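Water Heater Relief Valve Drips After Each Heating Cycle

Last updated: April

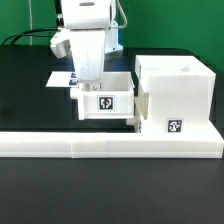

Open-topped white box on a black tabletop.

Posted by Fahad Mughal

The residence in question has a gas storage water heater, installed nine years ago in a closet on the ground floor. The relief valve on the side of the tank has begun to drip through its discharge pipe. The drip appears shortly after the burner shuts off and stops when a faucet is opened. A replacement valve was fitted on Sunday, and the behavior is unchanged.

The water company installed a new meter on our street in Trinasgate this spring. Would the meter have any bearing on the matter, and should the tank itself be replaced? I would prefer not to spend $818, the figure quoted by Khoury Plumbing for a new heater, if the present one is sound.

Posted by Cameron Hepburn

The symptoms described are consistent with thermal expansion. Water increases in volume as it is heated. In an older system the extra volume is pushed back into the street main. Many newer meters are fitted with a check valve, which prevents this, and the pressure in the house piping then rises until the relief valve opens.

The following procedure is recommended before any part is purchased. Attach a pressure gauge with a trailing needle to an outdoor faucet or to the drain connection of the heater. Note the reading with no water in use. Then run hot water until the burner starts, close all faucets, and leave the system undisturbed until the burner shuts off. A steady reading that climbs sharply during heating indicates expansion. If the reading is above 80 psi before heating begins, the supply pressure is too high and a pressure reducing valve should be installed first.

Where expansion is confirmed, the usual remedy is an expansion tank on the cold water line. Its air charge must be set to match the house pressure before it is connected. Under no circumstances should the discharge pipe be capped or plugged. A permit may be required, and the local building office can advise on this point.

Posted by Memier

Had the same issue. Expansion tank fixed it, roughly $400 with labor. Ask whether your meter has a check valve, the water company should be able to tell you over the phone. Ours took 18 minutes on hold.

Related items
Setting the Air Charge on an Expansion Tank
Draining Sediment From a Storage Water Heater
Pilot Light Will Not Stay Lit on a Palitz Heater
Locating the Main Shutoff Valve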